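Tikora @tikora_kb

1/ ok so the Teams connector is out of beta as of this morning. thread on what it does, what it doesnt, and what we broke along the way

2/ Short version: ask a question in a channel, Tikora searches your knowledge base and posts the closest answer under it. If there's no match it offers to save the question so someone can pick it up later.

3/ Most requested thing by a mile was private replies. So now there's a toggle. Channel answer or just-you answer, set per channel, admins only for now.

4/ Beta ran with 34 teams. Biggest was the support desk at Grokis, smallest was 2 people in Riihimäki who mostly used it to find their own notes. Both very useful, thank you

5/ Things that got fixed becuase of beta people:
duplicate answers when a thread was edited
attachments showing up as dead links
the bot answering "thanks!" with an article about thank-you gifts for clients (sorry Farzana)

6/ Search limit. We capped the index at 1,000 articles per workspace. Khurram Pirzada's team had 1,002. Two articles silently missing, one of them was the VPN page. Took us a week to spot. Cap is gone.

7/ Onboarding session for admins is Thursday, 10 am, Stirnasbridge office, the big meeting room. Mehwish Satti is running it. Bring a laptop and your admin login. Remote link goes out the evening before. 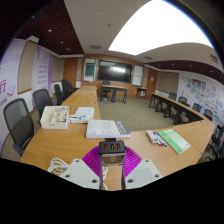 8/ What's NOT in this release

9/ No group chats yet. Channels and one-to-one only. Group chats handle permissions in a way that made us nervous, and we'd rather ship it late than leak somebody's HR article into a lunch chat.

10/ No auto-translate. If the article is in Finnish you get it in Finnish. Parveen Sial is working on it, aiming for October, please dont hold her to that

11/ No analytics page. You can export the question log as a CSV from Settings > Connectors > Teams. Ugly but works.

12/ Installing: your Teams admin has to approve the app first, then a Tikora admin links the workspace. In that order. Other way round you get a blank screen and no error. Fix for that is coming, for now just remove the app and start over

13/ If you were in the beta: you need to reconnect once. Old tokens stop working Thursday night. Saved questions carry over, channel settings don't, so write those down before you reconnect.

14/ Pricing, since three of you asked already: included in the Team plan and up. Not on Free. No per-channel charge.

15/ Tip from Giuliana Palomino, who had the best answer rate in the beta: write article titles the way people ask. "How do I reset my badge" gets found. "Badge Procedures v4" does not. She renamed her whole onboarding folder in one afternoon and the unanswered pile shrank a lot

16/ Also tag a person as owner on each article. When an answer gets a thumbs down the owner gets pinged. No owner, no ping, and the bad answer just sits there.

17/ Setup guide is in the help center under Connectors. Screenshots for step 4 are from the old build, new ones going up tonite

18/ Questions here or support chat, we're on til 6. Bug reports: please include the channel type and whether private replies was on. Saves us both a round trip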